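Print this article | E-mail to a friend

Wiping the Table, 2,616 Times

By Felicja Piątek

I should say up front that I am not a gadget person. My phone is old, my oven clock has been wrong for years, and when my editor asked me to spend a day with people who teach robots to do housework, I pictured a lab with a keypad on the door. What I got was a round table with a cloth on it in a curving corridor, high over a city full of snow, and a view I'd have happily paid for!

The outfit is called Trarutow, and the person in charge of the table is Zdenka Obradović, who met me at the elevator with a cup of tea already poured. Her team collects examples. A learning program gets shown a job done by a human hand, over and over, a little differently every time, until it has enough to try the job itself. (That's my version. Zdenka's had more math in it.)

The hand does its work inside a black glove with sensors along the fingers. On the back of it rides a white cube, printed with chunky black squares, so the cameras can tell where the hand is and which way it's turned. I kept wanting to call it a hat.

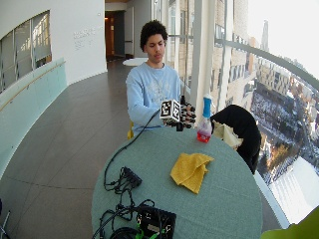
I asked how long a single example takes, thinking the answer would be an hour or so. Sixteen seconds, if it goes well. Reach, grip, lift, spray, set it down, pick up the cloth, wipe, let go. Then everything gets moved a bit and you do it again. The count stood at 2,616 when I arrived, and 194 of those had already been thrown out, mostly for dull reasons. A finger covered the cube. A cable snagged. Somebody sneezed.

"The sneeze was mine," said Roman Tomaszewski, who checks the recordings in the afternoon and seemed pretty cheerful about it. He told me the bad ones are worth watching too, and he keeps a folder of them. People fumble in such different ways, he said, and sooner or later the robot is going to fumble as well, so it might as well see how a person gets out of it.

Then it was my turn, and oh, I was terrible. The glove is snug, and you become very aware of your thumb. I grabbed the bottle the way I do at home, which is to say by the neck, and Zdenka stopped me right there. The fingers have to close around it so the glove gets a good clear reading, but they also want you to move the way you really would, and those two wishes fight each other all day long. I managed 62 tries before lunch. She kept more of them than I deserved.

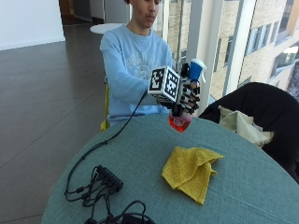
Getting a grip: the sensor glove closes around a spray bottle.

What surprised me was how much talk goes into a cloth. A bottle stays the shape it is. A cloth never lands the same way twice, and Kazimiera Makowska, who writes the instructions for each session, has pages on it: folded, bunched, one corner up, half under something else. She let me read them over a sandwich. I now think about dishrags more than is healthy.

By four o'clock my shoulder ached and I'd stopped looking at the view altogether. Next on the list is buttoning a shirt, and Kazimiera has already asked if I'd come back for it in September. I told her I'd have to practice first.

Print this article | E-mail to a friend

Contact us | Copyright Brosteria Magazine. All rights reserved. | Back to top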